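Two-arm handoff checks in Bandeo, quick version

Last updated 9/12/19

Writing this down before I forget it again. This is for the two-arm sorting cell, wrapped snacks into a tray, planner side only. If you want the calibration page go there first, none of this works with stale camera offsets.

What you need

Bandeo installed and talking to both arms
The Sarkum planner plugin, same branch as the controller
A recorded session with both arms moving, joint states and all three camera streams
An hour, maybe less

Step 1. Load the session

Open Bandeo, File, Open Session. Wait for the index to build. Don't click play while it builds or the timeline comes up blank and you start over. Mine has 1,934 planner ticks in it, yours will differ. Check the tick count against the log header. If they don't match, the recorder dropped something and you should record again — don't try to patch it.

Turn on both joint tracks and the overhead stream. Wrist streams off for now, they slow the scrubbing way down.

Step 2. Find the shared zone

The shared zone is the box over the tray where either gripper is allowed to be. Everything in this page comes down to that box. Too big and the arms queue up for no reason. Too small and the planner thinks they're clear when the wrist cameras are about to touch.

Scrub to a point where both grippers are over the tray. Pause. Right click the timeline, Add Marker, call it zone_check.
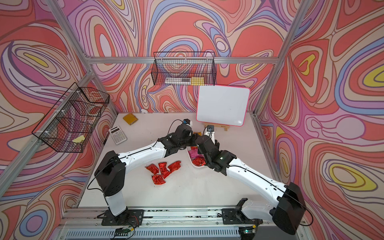
With the marker set, open Planner, Zones, and hit Fit From Marker. Bandeo takes the two tool poses and draws a box with padding. Default padding is for a bare gripper. Ours aren't bare, so bump it up to 180 mm on the vertical axis and leave the sides alone. Yes the box looks silly tall. Leave it.

Save the zone to the cell file, not the session file. Session file gets thrown away on reload. I have done this wrong twice.

Step 3. Set the lock

Only one arm should own the zone at a time unless the task is a real handoff. In the cell file:

zone.tray.lock = exclusive
zone.tray.handoff = explicit
zone.tray.timeout_ms = 278

Timeout is how long the waiting arm holds before asking for a new path. Lower than that and the two planners argue, you get a little back and forth twitch at the elbow. Higher and it just looks asleep.

"explicit" means the task script has to call handoff_begin and handoff_end. If you forget handoff_end the lock never releases and the second arm sits there till you restart. No warning in the log either, theres a ticket open for it.

Step 4. Clean up the detections

Shiny wrappers are the hard part. Foil throws highlights, the highlight splits one packet into two blobs, and then the planner has two grasp targets that overlap. Three settings to touch, all under Perception, Segments:

merge_distance — raise until split packets come back together
min_area — raise until bits of glare go away
color_weight — lower it, depth is doing most of the work anyway

Do them in that order. Do merge_distance on a pile, never on a lone packet, it will look perfect on a lone packet at any value.

Background matters too. Crop to the tabletop polygon before segmenting. With a busy print on the walls the detector will happily find snacks in it. 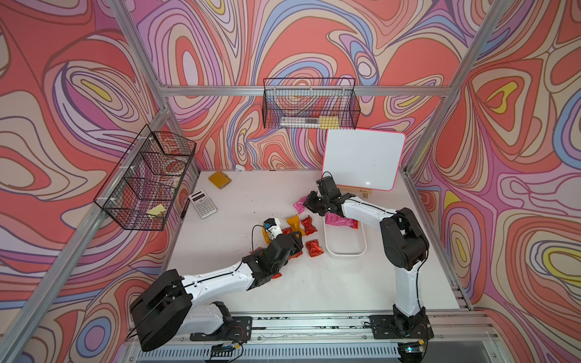

Ignore regions come next, and people skip these. Anything on the table that isn't a target needs a region or a class, otherwise it ends up in the pick queue as "unknown, graspable". Draw one for each fixed object: the whiteboard on its easel, the calculator, the notebook. The small white cup with the blue label is harder as it stands right in among the packets, so a plain region would mask out the packets next to it as well. Give that one its own class and set it to obstacle. Then the gripper paths go around it and the neighbors stay pickable.

Also use the tray rim as a region of its own. A packet lying partly on the rim isn't "in tray" and isn't "on table", and the default rule drops it from both lists. Add:

tray.rim.policy = repick

Step 5. Replay with the new settings

Planner, Dry Replay. No motion, it just runs the new plan against the old percepts. Watch two numbers, lock waits and target flips. Flips are when the planner changes its mind about a packet after it has already picked an approach. On my session 1,411 ticks came through with no change in target, the rest were nearly all in the pile. Good enough to go live slow.

If flips go up after your changes, merge_distance is too high and two real packets are being glued into one. Back it off a notch and replay again.

Step 6. Live, slow

Speed scale to the lowest preset. Hand on the stop. Run one pick per arm, then one with both. Watch the cables at the elbows, the planner knows nothing about cables.

If it's fine, push the cell file to the Altstead branch. Salem cell has a different rail spacing so don't copy the zone over, refit it there from step 2. Thresholds can be copied.

Known problems

Fit From Marker fails silently if one arm is in teach mode.
Undo doesnt cover ignore regions. Save first.
Zone editor flips left and right in the overhead view. Go by the arm labels, fix is planned for January.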